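Dronovach Community Orchard and Garden
Second progress report to the Gradari Fund
January 17, 2024

Dear Lotte Van den Broek,

Thank you once again for your patience over the autumn, and for the kind note you sent after the storm. It was pinned up in the shed for weeks and did us all a great deal of good.

The planting went ahead in November as we had hoped, though in rather more mud than any of us would have chosen. We now have 32 young apple and plum trees in the ground along the Sernov side, all staked and guarded against rabbits. Six of the plums were later than promised from the nursery and went in last, so we shall be keeping a close eye on those through the frosts. The old pear by the gate, which everybody is terribly fond of, has had its first proper prune in years and looks a bit bald at present.

Of the grant, 3015 euros has been spent so far, mostly on trees, stakes and the new water butts. The fencing came in 134 euros over the quote on account of a second gate, and with your agreement we would like to take that from the tools budget, where we have been lucky with donations.

The winter evening talks have been a lovely surprise. We had planned on grafting and soil, but people kept asking for other subjects, so the programme has wandered happily into bread, bees and local history, and the soup has been very good too. 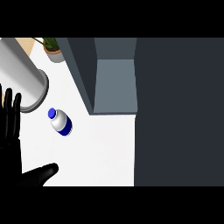 Computer-rendered view of a black robotic hand beside a white surface.

Between now and the spring we mean to finish the path to the lower beds, which is still a slippery business, and put up the noticeboard. The school has asked for a bed of its own, and we have said yes with great pleasure. Our one real worry is water in a dry May, as the butts will only stretch so far, and we would be glad of your advice on whether a second phase might cover a tap.

Do come and see us when the blossom is out.

With warmest thanks from everyone at Dronovach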